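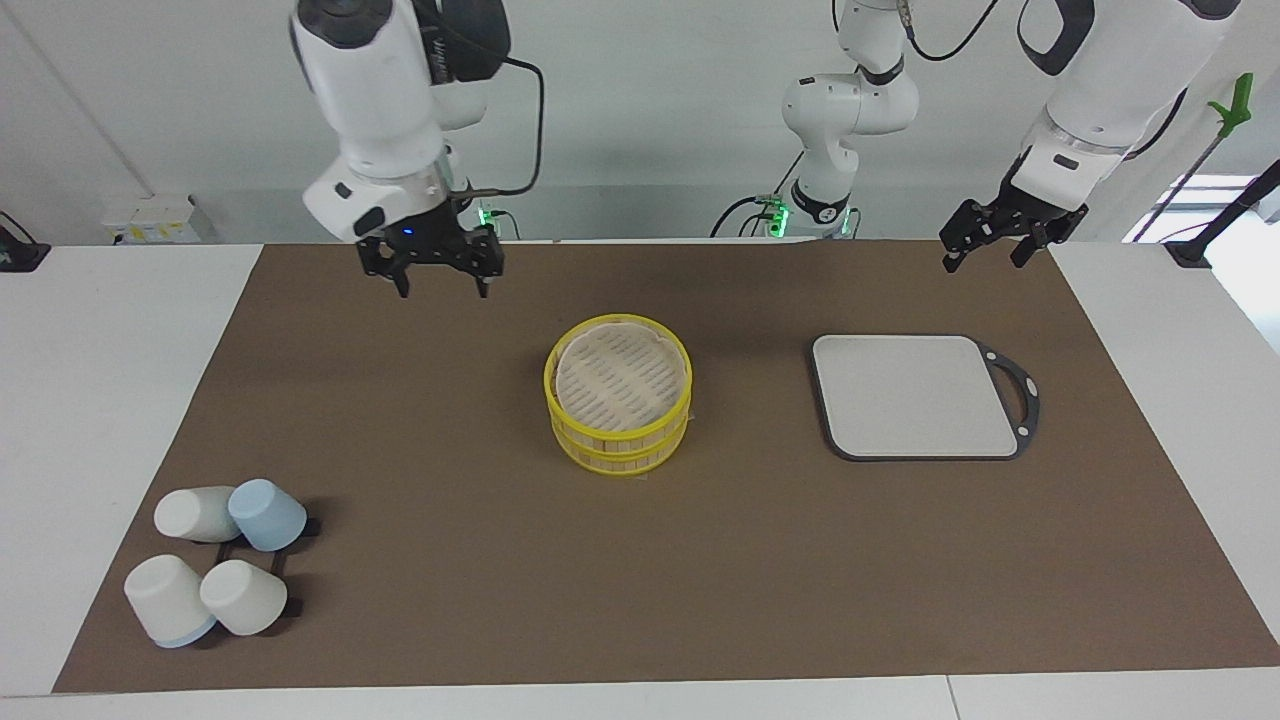

Section 4. First set-up of the Bralomow label printer

Read the whole section once before you plug in. Takes 10 minutes if the roll is already out of its wrap.

4.1 Before you start

You need: printer, power brick, USB cable, one roll of labels (58 mm wide), the core pin from the small bag. Bag is taped inside the lid. People throw it out with the foam, check.

Level table, 100 mm free behind the printer so the lid can swing all the way back.

CAUTION: Use only the brick from the box. The older Hokiditz brick has the same plug and the wrong voltage. It fits. Don't.

4.2 Loading the roll

1. Power off. Lid latch is on the left, press and lift.
2. Slide the core pin through the roll. Flat end of the pin goes right.
3. Drop the pin into the two slots. Labels feed from the underside of the roll, print side up.
4. Pull out two labels' worth past the tear bar.
5. Move the green guides in untill they touch the paper. Touch, not pinch.
6. Close lid, press both corners. Two clicks. One click means the head is not seated and you get faint print down one side.

NOTE: A full roll is 800 labels. Part rolls from the Pundora model work too but need the spacer ring, see 4.5.

4.3 Power and calibration

1. Brick into printer first, then wall.
2. Hold FEED, switch on, keep holding till the light goes orange. Let go.
3. Printer runs out a few blanks and stops at a gap. Light goes green.
4. Blinking red = gap not found. Open, reload, repeat from step 2.

Calibrate again every time you change label size. Same size new roll, no need.

CAUTION: Print head is hot after a long run. Wait before touching anything under the lid.

4.4 Connecting

1. Install the driver BEFORE the USB cable goes in. If you did it the other way, unplug, remove "Unknown device", start over.
2. Plug in. Choose the 58 mm profile, not the default.
3. Set darkness to 10. Go up one step at a time if barcodes wont scan.
4. Print the test page. Border should be unbroken on all four sides.

Border missing at the top: recalibrate. Missing on the right: guides are loose.

4.5 Spacer ring

Goes on the flat end of the pin, lip facing out. Not supplied, order from Malhotra parts desk. Ask for the ring only, the full kit has a second pin you don't need.

4.6 Cleaning

Each new roll: power off, let it cool, wipe the head with an alcohol pen, one direction. No blades on stuck labels. Roller turns by hand, wipe as you turn.

Changes since the February issue: steps 4.3.2 and 4.4.3 corrected by Mamta Jaiswal, spacer note added. Send errors to Malathi Thomas with the section number.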